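3.2 Collecting demonstrations in lived-in rooms

Most of what we wanted from Plurkis could not be gathered in our own lab. The lab has one table, one colour of tablecloth and the same lights from morning to night, and a policy trained there learns the table as much as it learns the task. So for this round we took the hand-held grippers out to people's homes in and near Bodham, and let the rooms decide what the data would look like. It was by far the most enjoyable part of the project, and we think it was also the most useful!

Each collector carried one hand-held gripper with a wide-angle camera fixed above the fingers. The collector squeezes a trigger to close the fingers and moves the whole tool through the air the way they would move their own hand. We record the camera stream, the opening of the fingers and the path of the tool. There is no robot arm in the home at all, so there is nothing to bolt down, and a collector can be working a few minutes after taking off their shoes. The arm only comes in later, when Tiltis, our training code, turns the tool's path into targets that the arm can follow.

We visited 12 homes during September. Gintarė Bite and Urmas Petrauskas did most of the collecting, with Bart Smits joining for the larger households. A visit usually ran through a morning and finished by 2 in the afternoon, after which hands get tired and the motions get sloppy (we could see this plainly in the finger traces). In total we kept over 600 demonstrations across 14 task prompts. The prompts were short and loose on purpose, such as "clear a space on the bed" or "put the soft things together". We did not tell the collectors which item to start with or which side to approach from, and we asked them to work at whatever speed felt natural.

That last choice deserves a few more words, as it goes against our earlier practice. In the first version of Plurkis we asked for slow, careful motion so that every picture in the stream would be sharp. The results looked lovely on a monitor and trained a policy that crept. When Saulius Laur went back through the recordings, he found that people slow down at the wrong moments if you tell them to be slow: they pause in open air and then rush the grasp. With natural speed the pauses fall where they help, just before contact, and the travel between items is quick and smeared. We were worried about the smear at first. In training it did very little harm, and the timing of the grasps became much closer to what a person does.

Fabric was the material we were most excited about. Rigid items give the model an outline to hold on to, but cloth folds over itself, hides its own edges and takes on a new shape each time it is touched. Patterned cloth is harder again, because a printed flower can have a stronger edge than the real border of the fabric. We had almost no patterned cloth in the first version. The homes supplied it generously.

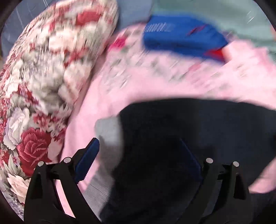 Figure 4. View from the hand-held gripper among mixed textiles. Floral prints, plain pink fabric and a large dark mass meet between and beyond the two fingers; the upper part of the floral textile on the left is smeared by motion, its lower part less so.

Figure 4 is a good case of what the model has to cope with. The crimson rose on the left is one of the clearest shapes in view, yet it is only print, while the seam between the floral textile and the pink fabric is narrow and shadowed. The right finger is another problem, its black body blending into the dark material behind it. An early filter of ours looked for both fingers by colour and threw out any recording where one of them went missing. We dropped that filter once we saw how many good cloth demonstrations it was costing us, and now use the recorded finger opening instead.

We also kept recordings with untidy beginnings. If a collector moved in, changed their mind and came back from another side, the whole attempt stayed in, with a marker at the point where the new approach began. Roel Dekker wrote the small labelling tool, Mets, that we used for these markers. It shows the stream next to the finger opening and lets the labeller place a marker with one key. Two people labelled every recording separately, and where their markers disagreed we sat down and watched the recording together. Those sessions taught us a great deal about our own prompts, and several of them were reworded before the next visit.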